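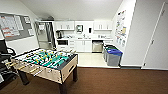 Staff room, Tudville office

Tudville Growers and Buyers Forum > Export and Trade > Green Coffee

Thread: Moisture limits and claims procedure for the February lots

puterberg_exports
Administrator
Posted January 18, 2026

Members are informed that Puterberg will offer 1,759 bags of washed arabica for shipment in February. The lots will be sold on shipped weight, with samples sent before loading. Claims concerning moisture must be lodged within 16 days of arrival and must be supported by a report from an independent laboratory. Buyers who wish to propose other terms are invited to do so in this thread before contracts are issued.

fjeld_roasting
Member

We thank Puterberg for the notice. Our company wishes to record an objection to the claims period. Containers delivered to our port are often held for inspection, and we do not have access to the bags during that time. We would ask that the period be counted from the date of release and not from the date of arrival.

greenbean_desk
Member

We do not support the request made by Fjeld. Delays at the port of destination are outside the seller's control. If the period is left open until release, the seller carries a risk for which no price has been agreed. Buyers may arrange for samples to be drawn under customs supervision where the port allows it.

fjeld_roasting
Member

Our port does not allow it. We made a written application last season and it was refused.

fuvura_trading
Member

Fuvura bought 401 bags from the previous crop on the same terms. No claim was made. We did, however, find that the moisture reading on the seller's certificate and the reading taken at our warehouse were not obtained with the same type of meter. We would regard agreement on the method of testing as more important than the number of days. Could the administrator confirm which method will apply? 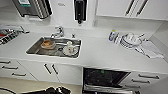
We would also ask whether the sealed reference samples will again be kept at the Tudville office, and for how long. Last year they were discarded before our own cupping had been completed, and we had nothing against which to compare the arrival sample.

puterberg_exports
Administrator

In reply to Fuvura: the oven method will apply in the event of a dispute. Meter readings will be given on the certificate for guidance only. Reference samples will be kept at Tudville until the claims period has ended.

In reply to Fjeld: we are prepared to count the period from release, subject to a limit of 30 days from arrival and on production of the customs document.

greenbean_desk
Member

We note the concession and repeat our reservation. Terms granted to one buyer will be expected by all. We would also point out that 82 bags in last year's shipment were re-bagged at destination, and the cost of that work has still not been settled between the parties.

puterberg_exports
Administrator

The matter of the re-bagged coffee is being dealt with directly with the buyer concerned and will not be discussed here. The revised claims clause will be offered to all buyers on equal terms.

fjeld_roasting
Member

The revised clause is acceptable to us. Please send the draft contract together with the pre-shipment sample, and state whether the bags will have inner liners.

puterberg_exports
Administrator

Inner liners will be fitted to all bags. The draft will follow by email.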